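1/ ok I've been promising a thread on hard water since February and my kettle finally shamed me into it. This is everything I've learned after moving to a town where the water is basically soup. Long one, sorry!

2/ Some background: I grew up on soft water. You used a dot of shampoo and had foam for days. Then I moved to Tratby and on the first morning my soap just sort of sat there. I thought I'd bought bad soap. I bought different soap (twice) before my neighbor took pity on me.

3/ So I ordered a test kit. The chart that came with it goes from pale green to a really angry dark red, and guess which one I got. Dark red. Past the last square on the chart, if I'm being picky.

4/ First thing everybody tells you is vinegar, and yes, vinegar is great. Kettle: half water, half white vinegar, boil, leave it an hour, rinse a bunch. Showerhead: bag of vinegar, rubber band, overnight. I go through so much of it that the checkout lady thinks I make pickles.

5/ BUT. Do not put vinegar on marble. Or limestone, or travertine. It eats the polish and leaves dull spots, and those don't wipe off – you need somebody to come and repolish. Same goes for lemon juice and most of the stuff sold as limescale remover. Read the back of the bottle!!

6/ Zohreh Vahidi (best tile person I know, I will fight for her) told me she gets called out to more etched stone than cracked stone. People scrub away at the white crust, the crust goes, and the shine goes with it. She quoted one couple 800 to fix a single wall and they still had to buy a new cleaner after.

7/ What she uses on stone: pH neutral stone soap, a soft cloth, warm water, and then a DRY towel. The towel is the whole trick. Limescale is what's left behind when drops dry out, so if you get rid of the drops you're most of the way there.

8/ I tried skipping the towel for a few weeks to see if it mattered. It mattered. Ask my faucet.

9/ Glass is easier. Squeegee after every shower, takes less than 60 seconds even if you're half asleep. I got a Szulc one with a rubber blade you can swap out and I'm weirdly attached to it. The cheap one before that just moved the water into new shapes.

10/ Stone next to glass is where you need to pay attention, because whatever you spray on the glass runs or drifts onto the wall. Spray the cloth and keep the bottle pointed at the cloth. Took me way too long to figure that one out. 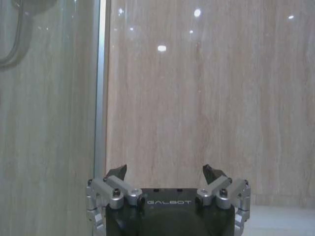
glass on the left, beige stone behind. go easy with the spray bottle 🧽

11/ Ok, softeners. I got two quotes. Stornesa wanted 3155 installed, with a tank the size of a fridge. Orex had a smaller one that goes under the sink for 400, but it only does the kitchen. I went with the little one and my tea no longer has a skin on it!

12/ Would I get the big one? Maybe next year. My hair would vote yes. My bank account is abstaining.

13/ Somebody's going to ask about those magnet things you clip on the pipe. I had one for a whole winter and my kettle looked exactly the same. If yours works I'm happy for you, please don't send me the video.

14/ Drop your hard water tips below, especially for dishwashers. My glasses are still coming out cloudy and I've already tried more salt.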